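Chapter 4
Gathering Examples

4.1 What counts as an example

In Chapter 3 we treated the training set as something already on disk. This chapter goes back a step and asks how it gets there. A learning system that moves a robot arm is trained on episodes. An episode is one attempt at a task, stored from start to finish: the camera images, the joint positions, and the commands that were sent to the arm at each moment. One episode is one example, even though it may hold thousands of images.

Most of the chapter follows a single task, which we call the Vuvura task after the kitchen project it was written for. The robot has to handle plates and woven baskets at a white rack or bin. The task sounds small. It raises most of the problems that larger collections run into, and it can be set up on one table.

Plates are thin, stiff and often shiny. A basket gives a little when it is squeezed, and its rim may be thicker than the rest of it. When several pieces stand close together, one hides part of the next, and the arm must choose where to put its fingers with only part of an edge in view. 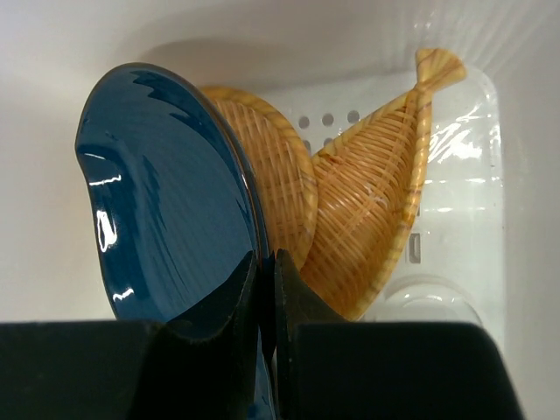 A person can lift a plate out of a crowded rack without planning the motion. A policy has no such habit to fall back on. It will copy whatever the episodes show, including a poor grip or a long pause while the operator decides what to do next. For this reason the written protocol comes before the first recording. The Vuvura protocol fits on one page and fixes four things: the starting pose of the arms, the objects allowed on the table, the condition that ends an episode, and the reasons for throwing one out.

4.2 How many episodes

The first round of the Vuvura task had 40 episodes, all recorded by one operator. The trained policy did well with the plates it had seen and badly with anything turned to a new angle. A second round raised the total to 243. After review, 200 were kept. The rest were dropped for the reasons listed in the protocol, most often because the recording began before the arms had reached their starting pose.

The larger set helped, but the change in layout between episodes helped more. In the second round the operators moved the objects after every 5 episodes and swapped in pieces of a different size or color.

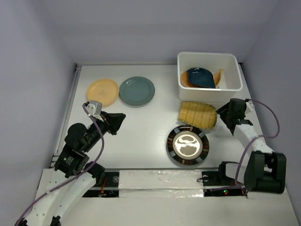 Figure 4.2 Two-arm workspace with plates, a woven bamboo tray and a white plastic bin.

With two arms there is one more choice to record: which arm does the work. If the operator always uses the nearer arm, the policy will learn that rule. If operators differ, the episodes will disagree with each other, and the policy may hesitate between the two. The protocol should say which is wanted.

Section 4.3 covers the session log, and Section 4.4 covers review. Readers who plan to record their own episodes should do Exercise 4.1 first, which asks for a one-page protocol for a task of their choice.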